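Collections > Galleries > Ornisari Tableware: The Flollon Gift

The Flollon Gift came to the Vadenel Museum of Applied Craft in September and was entered in the register as a single group. It consists of 322 pieces of domestic tableware, most of them cups, beakers and small bowls from the Ornisari workshop. This gallery page accompanies the first stage of cataloging and will be extended as further pieces are recorded.

The workshop made its wares for daily use. Its cups were sold singly, so that a household could add to its shelf or replace a broken piece without buying a full set. Surviving order books list 1,438 cups sent to the shop at Raudsepp, and the entries distinguish them by glaze and size only. Shape was left largely to the maker, within a few agreed outlines - round, oval and squared.
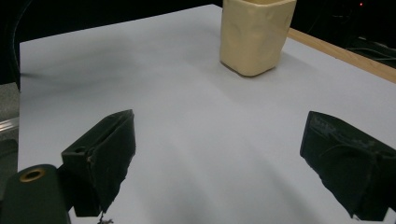

Cups of the squared outline are the most varied part of the gift. The walls were worked by hand, and the dents and uneven places left by the maker were kept. On a pale glaze such as cream these show clearly when light comes from one side, and catalogers have been asked to note them under "surface" and to reserve "condition" for chips, cracks and later repairs.

Each piece is recorded on plain paper. Height is taken at the tallest point of the rim, and width is measured both across the flat of the wall and from corner to corner. Where the walls lean or taper, both the base and the rim are measured. Marks on the underside are copied by hand into the entry before the piece is returned to its tray.

Shelf numbers have been assigned to the whole gift. Over 900 loose papers received with it, chiefly invoices and glaze notes, are held separately in the museum archive and may be consulted by appointment. Readers are asked to give 5 working days' notice and to state which part of the papers they wish to see.

Requests to study individual cups should be addressed to the collections office. Pieces awaiting conservation are not available for handling - their entries in the register are marked accordingly.

Page last revised 16/10/2026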